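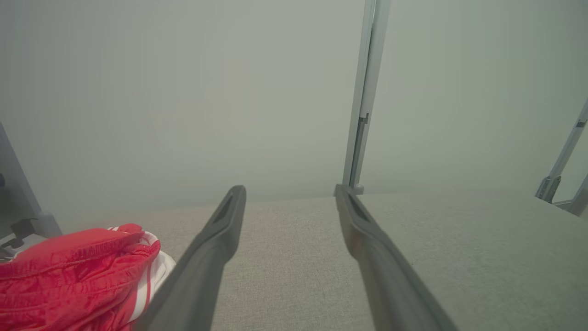 Figure 7.1 A two-finger gripper over a cloth-covered work surface, with a crumpled red garment to the left.

Chapter 7
When the Work Changes: Automation in a Sorting Hall

After reading this chapter you should be able to:
describe how a job is broken into tasks before any of it is automated;
explain why handling clothing is harder for a machine than handling boxes;
identify who gains and who loses when tasks move from people to machines;
read a simple before-and-after staffing record and say what it leaves out.

Key terms: task, job, exception, throughput, pacing, redeployment, tacit skill

Opening case: Hernari

Hernari runs a sorting hall for used and returned clothing. Garments come in by the bale from collection points and from online stores. Workers pull each piece out of the pile, look it over, decide on a grade, and place it in the right bin. Some pieces are resold, some are cut for wiping cloths, and some are shredded for filling. In April the company put in its first robot cell, built by a supplier called Zuvley, at one of the hall's sorting tables. By the time the project was reviewed, on 23 December 2018, there were 4 cells in use.

The review was short. It gave the number of garments handled per cell in a normal shift, 1327, and the number handled by a full crew at the old tables, 2867. It said that no one had been laid off. It did not say how many people had left on their own, and it did not say what the remaining workers now did all day. Those two gaps are the subject of much of this chapter.

Darius Sproģis had worked at the old tables for several years before the change. He could grade a sweater by feel before he had it fully out of the pile. His new title was cell attendant. He was responsible for two cells, and his main duty was to deal with what the robots could not: a sleeve caught in a zipper, two shirts picked up as one, a coat too heavy to lift by the collar. He also emptied the bins and entered the reason for each stop on a tablet. His pay went up slightly. When the union representative, a woman named Lapiņa, asked him how the new job compared with the old one, he said he walked more and decided less.

Lapiņa collected answers like this from everyone on the day shift. Her notes disagreed with each other. One worker was glad to be done with lifting. Another had liked the table because four people stood at it and talked, and the cells were too far apart for that. A third had asked to be trained on maintenance and was still waiting to hear. We will come back to her notes in Section 7.4.

7.1 Jobs and tasks

People often ask whether a machine can do a certain job. The question is hard to answer because a job is a bundle of tasks, and the tasks in one bundle can be very different from one another. It is more useful to list the tasks and ask about each.

At Hernari the job of sorter included opening bales, separating one garment from the pile, spreading it, checking it for stains and tears, reading the label, choosing a grade, placing the garment in a bin, and keeping the area clear. There were other tasks that no one had written down. Sorters warned each other about damp bales. They noticed when a collection point was sending poor stock and told the office. They showed new people how to stand so their backs did not hurt by lunchtime.

The robot cells took over separating and placing. Checking and grading were shared: a camera system proposed a grade, and a person reviewed the doubtful ones. Opening bales stayed with people. The unwritten tasks were not assigned to anyone, and within a few months two of them had stopped being done. Damp bales reached the cells, and the office heard nothing about poor stock until customers complained.

A task that has never been written down is easy to lose. Planners work from lists, and a list made in an office will usually be shorter than the work.

7.2 Why clothing is difficult

A box has a known size and keeps its shape when it is picked up. A garment does neither. Look again at Figure 7.1. The red garment is bunched into a heap, and its shiny folds hide most of its shape. A person may guess that it is a jacket or a pair of track pants. A machine must find a place to grip it before anything else can be done, and the best place may be underneath.

Once lifted, the garment changes shape again. It may unfold, slide, or bring a neighbor along with it. Thin, slick cloth behaves differently from wool. Engineers call materials of this kind deformable, and handling them has been one of the slower areas of progress in robotics.

People do this work with tacit skill, meaning knowledge they use well but find hard to put into words. Sproģis could not say exactly how he knew where to grab. When Zuvley's engineers were setting up the first cell, they asked him to pick up a series of garments slowly while they watched. He found that when he slowed down he did it badly.

7.3 Exceptions and pacing

Any event that the machine cannot handle without help is called an exception. In one week the cells at Hernari recorded 512 of them. Each took only a short time to clear, but they did not come at regular intervals. An attendant might have nothing to do for a while and then face stops at both cells together.

This is a change in pacing, the rate and rhythm at which work reaches a worker. At the old tables the crew set its own rhythm within the shift target. In the new arrangement the machine sets it. Several attendants told Lapiņa they went home less sore than before but more on edge. Neither effect appeared in the company's review, which measured throughput, the amount of work completed in a given time.

Later in the chapter we compare Hernari with Besorlow, a firm of similar size that bought similar equipment and organized the work in another way. At Besorlow, attendants rotate between the cells and the grading desk every two hours and share one log of exceptions with the maintenance crew.

Before you read on

1. Choose a job you have done or watched closely. List its tasks, including at least two that would not appear in a job description.
2. Sproģis said he "walked more and decided less." Which tasks from the list in Section 7.1 involved deciding? Where did each of them go?
3. The review said that no one was laid off. Write three further questions you would put to the company.
4. A single cell handled fewer garments in a shift than a full crew. What else would you need to know before judging whether the purchase made sense?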